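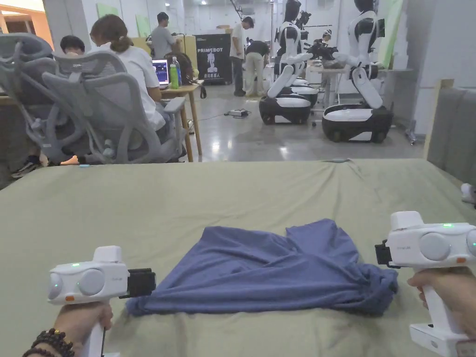 **Speaker notes - Equipment planning for the coming budget year**
Presenter: Trí Giáp
December 11, 2019

**Opening.** Thank the board for its time. State the request at once: approval to purchase 9 pairs of hand-held grippers, with spare jaws, for the garment handling program.

**Quotations.** Three suppliers replied: Punidero, Braltis and Grestetti. Braltis did not include spare parts and has been asked to submit again. The Punidero price is $2,874 per pair, delivery included. Pause for questions on price. 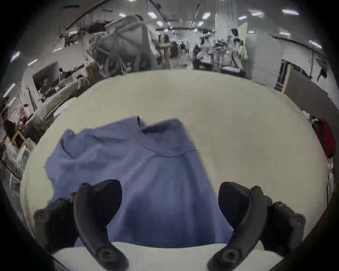
**Running costs.** Fingers and mounting parts are to be budgeted as consumables. They should not be charged to the capital line, as was done last year. Tables, sheets and sample clothing remain under general supplies - no increase is requested.

**Space.** The Imrie plan allows 64 square meters for the work tables. Note that the plan was drawn before the present request and must be checked again by Facilities.

**Timing.** Orders placed this month would be paid in two parts, the second falling due in May. Refer members to page 3 of the handout for the payment table.

**Decision sought.** Approval of the purchase, and permission to continue talks with Grestetti on a service contract. Leave the handout with the clerk.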